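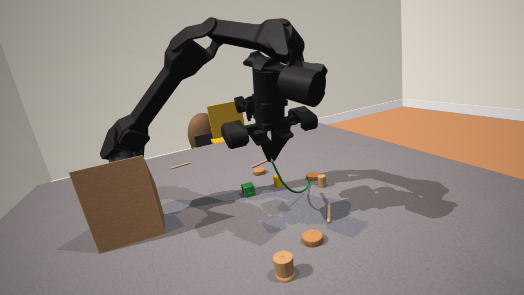
# How to Score a Cricket Match by Hand

Jun 10, 2022

If you've been handed the scorebook at your local club and felt your stomach drop a little, welcome! I learned on a chilly April afternoon at Lorndale, where our regular scorer had a bad cold and I happened to be standing closest to the table, and I made a terrible mess of it. It does get easier, and after a few matches you may even find you like it (I now get a bit grumpy when someone else has the pencil).

## Before the first ball

Get both team lists and write the batting side down the left of the page, leaving the lower spaces blank until you know who's coming in. Bring two pencils, an eraser and something heavy to hold the pages down. Our ground is windy and I use a jar of pickles.

Sit where you can see both umpires. You'll need to wave back at every signal they give you, and they'll wait until you do.

## Writing down each ball

Every ball goes in two places, the batter's line and the bowler's box. If it leads to runs, you mark the running total too.

- A dot means no run and no wicket.
- A number means runs off the bat.
- A plus sign is a wide, and a circle is a no-ball. Both add a run to the total, and neither counts as one of the six balls in the over.
- A small triangle pointing up is a bye, and one pointing down is a leg bye. These go under extras, and they don't count against the bowler.
- A W in the bowler's box is a wicket. Leave it out for a run out, though, as the bowler gets no credit for those.

If a bowler gets through a whole over of dots, join them up into an M, for maiden. I still enjoy that more than I probably should.

## At the end of the over

Stop and compare with the other scorer. Say the total, the wickets and the bowler's runs out loud, and settle any difference right then while you can both still remember the ball. I once let a single slide against Mavromatis and we spent most of tea hunting for it, with sandwiches going dry next to us.

## Adding it all up

When the innings closes, add the batters' runs and then the extras. That sum has to match your running total. Say Jurkuseck finish on 304 and your batters and extras come to 303: go back over by over, starting with the extras, where I find most of my slips.

Then check the bowling. The runs against all the bowlers, plus byes and leg byes and any penalty runs, should come to the same 304.

If you keep season totals as well, do them that same evening with a cup of something warm. I had one of our openers down for 897 runs last year when he'd made 691, all from copying the wrong line, and he was very decent about it considering I'd already told his mother.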